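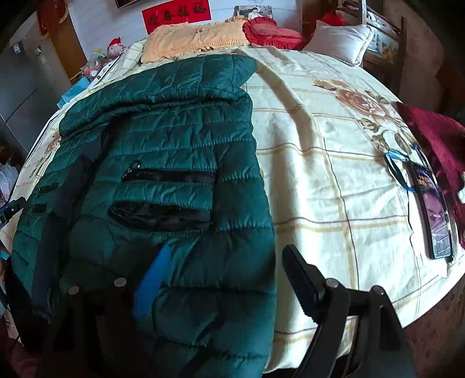
3.2 Beds as folding surfaces

Of all the surfaces in the homes we visited, the bed was the one used most for bulky outerwear. Tables were too small or already full, and the floor was ruled out by nearly everyone we asked. A padded jacket with its sleeves out needs a lot of width. Beds have it.

Two things follow. First, the surface is soft, so a fold pressed down on one side tends to lift on the other (Koller's earlier notes from the Dulthorpe homes say the same, for duvets). Second, a bed is rarely cleared before folding. Pillows stay at the head end, phones and cables get left near the edge, odd bits of cloth hang off the side. Householders worked round these. We did not ask for anything to be moved and we did not move it ourselves.

3.3 Front up or back up

Start position matters more than we expected in June, when the coding sheet was drawn up. With the front up, the pockets and the main opening are in reach, so zips can be dealt with first. With the back up the sleeves come in flat across the back panel, and most folding guides for shirts begin there. For quilted jackets the guides are thin - the Geltlow leaflet gives them half a page, and the drawing shows a jacket with no hood. 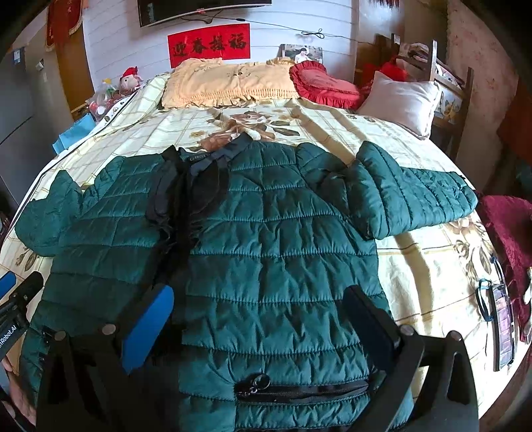 Figure 4. Quilted jacket laid face-down on a bed, sleeves out to both sides. Pillows left in place at the head of the bed.

We coded "back up" only when both sleeves were clear of the body panel, as in Fig. 4. Half-turned jackets went under "other". Aigner and Frei coded separatly, and disagreements were settled by Pichler. Most of those were about hoods: whether a hood or lining lying near the collar counts as part of the body or as its own piece. We treat it as its own piece throughout. Straps likewise.

3.4 Notes on quilting

Horizontal baffles help. The stitch lines give a ready crease, and people tended to fold along them without being told to. Folds across the lines were less tidy and sprang open more. Zips are a nuisance at the hem, where a stiff run of teeth resists the fold, and a ring pull can catch in the bedding. Patterned bedspreads were no trouble for the coders as long as the jacket was a plain dark colour; pale jackets on pale sheets took longer and a few had to be recoded.

Bag size was not controlled. Eder bags were handed out in the first homes, Ivex ones later when the Eder stock ran out, and the two do differ in the opening. Hofstetter has the measurments. We come back to this in Section 5 - for now, fold type only.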